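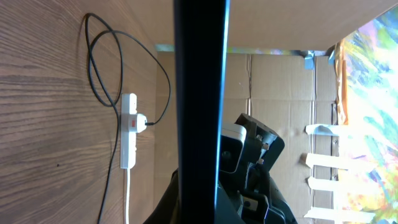 Tips for keeping old railway stuff at home. Mostly paper and tin, since thats what people turn up with. Notes from the July open day at Murudbridge, typed up quick before I lose the envelope they're written on.

## Tickets and timetables

- Wash hands, dry them properly, skip the hand cream. Cotton gloves are fine for brass but hopeless for thin paper, you tear more than you save.
- No sticky tape. Not even the "archival" one from the newsagent. If it's already taped, leave it.
- Rusty staples out with a butter knife, blunt side, paper flat on the bench. Bend the legs up first.
- Polyester sleeves, not the soft smelly plastic ones. Those go gummy and lift the ink.
- Pencil only on the back. 2B. Line, station, who gave it to you.
- Folded timetables: open them once, flatten under a clean tea towel and a few heavy books, leave for 9 days. Don't iron. Someone ironed a Bickerstaff branch timetable and it came up brown as toast.

## Photos

- Albums with the sticky pages are the worst. Dental floss slid behind the print, slow sawing. Stop if it grabs.
- Copy the album page whole before you pull anything off. The captions matter more than you'd think, half the staff at Stadberg goods yard are only known from one auntie's biro.
- No direct sun for the scanning, no lamp right over the top either. Overcast day near the window.
- Scan at 600 if you want to print bigger, 300 otherwise. Name files with the place first, so Stadberg_yard_01 and so on. "Scan 1,000" is no use to anyone.
- Keep a second copy at someone elses house.
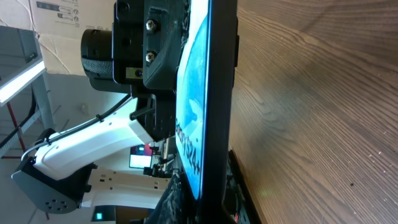

## Lamps, badges, buttons

- Dust with a soft paintbrush before you touch it with a cloth. Grit scratches.
- Don't polish cap badges to a mirror. The Notance company ones have a thin wash on them and it comes off in one go.
- Old signal lamps: check for kero in the base. Empty it outside, leave the lid off overnight.
- Light rust, a wipe of sewing machine oil and 0000 steel wool. Heavy rust, leave it and ask.
- Paint with lettering under it, never strip. Damp cloth, cotton buds, patience.

## Where to put it all

- Not the shed. Not the roof space. Inside cupboard, off the floor, not on an outside wall.
- Shoeboxes are ok short term. Acid free boxes are better, a pack of 7 from the art supply place does most families.
- Silverfish: sticky traps in the corners, check monthly. Lavender smells nice and does nothing.
- List in the lid. We had a box come in with 200 luggage labels and not one word on where they were from.

## Getting the stories

Sit down with the box and a cuppa and let them talk. Quiet room, telly off, recorder on a folded towel so it doesn't pick up the cups. Ask what the job was, what the pay was, what they had for lunch. Write down nicknames, and check the spelling before you leave.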